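The **Grukness Open Day** is a public demonstration of household robotics held each December at the Trusier Laboratory in Cerley. It presents robot arms carrying out ordinary domestic chores at table height, under the supervision of laboratory staff. The event is best known for its litter table, where a robot works at a cat litter tray with a slotted scoop.

The name is taken from Grukness Hall, the building in which the laboratory has its workrooms.
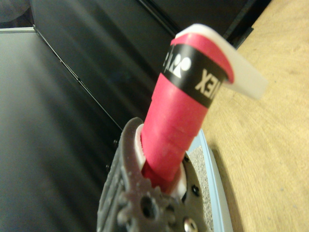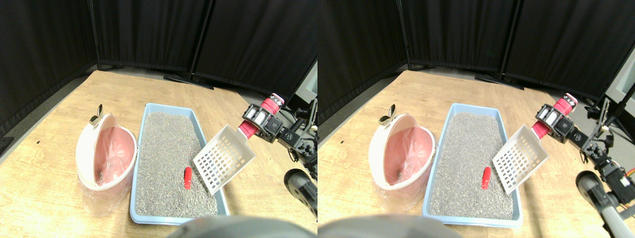
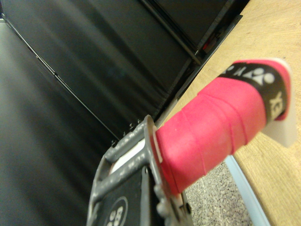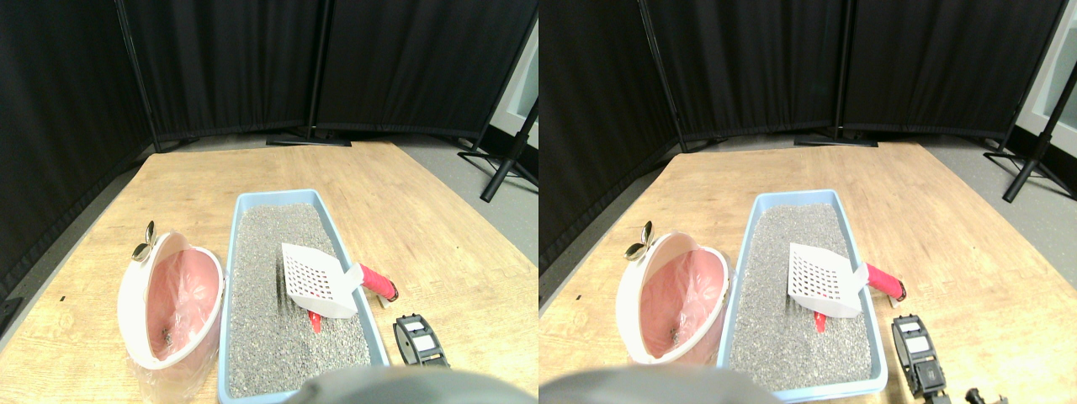
*Robot work at the litter table, Grukness Open Day.*

## Background

The Trusier Laboratory was established to study how robots handle common objects in homes. Its early work dealt mainly with folding, sorting and stacking, and was shown only to invited guests. The open day began as an informal afternoon for families of the staff. Requests from local schools led the laboratory to open it to the public, and it has kept much the same form from that point on.

Shoshana Alcantara, who directed the first public edition, set the rule that every task shown must be one the laboratory is working on at the time. Finished projects are described on wall posters but are not run. As a result, visitors often see a task attempted several times, with pauses while an operator resets the objects on the table.

## Format

The open day runs from 9 in the morning until the middle of the afternoon. Visitors are admitted in small groups, and each session in the main workroom holds up to 100 people over the course of the day. The route passes through 3 areas:

- the main workroom, where the robots are in use;
- a side room, where recordings from the robots' cameras are played and explained;
- the tool bench, where scoops, brushes, cups and spare handles may be picked up and examined.

Work areas are separated from the rest of the room by black fabric panels hung on poles. The panels give the cameras a plain background and keep movement in the room from entering their view. Visitors watch from an open side, behind a floor line. Flash photography is not allowed while an arm is moving.

## Litter table

The litter table uses a light wooden tabletop, a light-blue plastic tray, gray granular litter, a white slotted scoop and a rounded disposal bin with a pink interior. The full task has four stages. The robot takes hold of the scoop, passes the blade through the litter, lets the loose grains fall back through the slots, and carries what is left to the bin. The operator may begin a run at any stage, and many of the runs given on the open day cover only one of them.

Litter was chosen as a test material for its behavior under a tool. It shifts when pushed, closes over the path of the blade and hides objects that lie just under the surface. A robot that can pick up a cup from a bare table may still fail to bring a scoop through litter at a steady depth. The laboratory also values the task as one that people readily understand. According to Alcantara's printed guide, visitors who keep cats tend to offer firm opinions on the correct angle of the blade.

### Tool handle

The scoop is used with a wrapped handle. The covering is an overgrip of the kind sold for badminton rackets, in a red-pink color, with a black band that carries the Yonex name. A bare plastic handle is narrow and smooth, and in earlier trials it turned between the fingers of the gripper when the blade met resistance. The wrap adds width and gives the fingers a softer surface to press against. The laboratory replaces it when the edges begin to lift.

### Cameras

Two kinds of camera view are used at the table. One is a wide view of the tabletop, made as a pair of images from slightly different positions, from which distance can be judged. The other comes from a small camera mounted close to the gripper. The close view is tilted with the wrist, so the edge of the table often runs at a slant across the picture. In the side room the 2 kinds of view are played next to each other, and staff point out moments at which one of them shows something the other does not — for example, the underside of a handle as the wrist turns over.

## Tian sessions

A separate part of the program, known as the Tian sessions, is given over to questions and guided practice. The sessions are named after the Tian control desk, a pair of hand-guided levers built at the laboratory. A visitor seated at the desk can move an arm at low speed over a cleared practice table. Litter is not used in these sessions. The usual exercise is to lift a sponge from one plate and set it down on another.

Jaxon Lavoie, who has led the sessions in recent years, introduced the practice of letting visitors first try the exercise while looking only at the wrist view, and then again while looking directly at the table. Most find the first attempt slow. Lavoie's notes for teachers, which are handed out to school groups, suggest that pupils repeat the comparison in class with a telephone camera, a spoon and a bowl of dry rice.

Places at the desk are given in order of arrival. Children may take part when seated with an adult.

## Safety

An operator remains within reach of the stop button throughout each run. Arms are returned to a resting position before any person reaches across a table. Clean, unused litter is poured for the open day, and objects placed in it are props. The trays are emptied at closing and the tabletops are wiped before the laboratory resumes its normal work.

## Reception

The open day has been well attended in Cerley, and the local school district lists it among its recommended winter visits. Some visitors have remarked on the slow pace of the runs and on the time spent resetting objects. The laboratory has answered that the pace shown is the pace at which the work is done, and it has declined to prepare faster routines for the public.

Requests for a larger room have also been made. The main workroom cannot be widened without moving the fabric panels and setting up the cameras again, a job that takes several working days. For the present, the laboratory has responded by adding a late session and by moving the tool bench into the corridor, where visitors can use it before they enter.

## See also

- Domestic robot
- Robot gripper
- Stereo camera
- Teleoperation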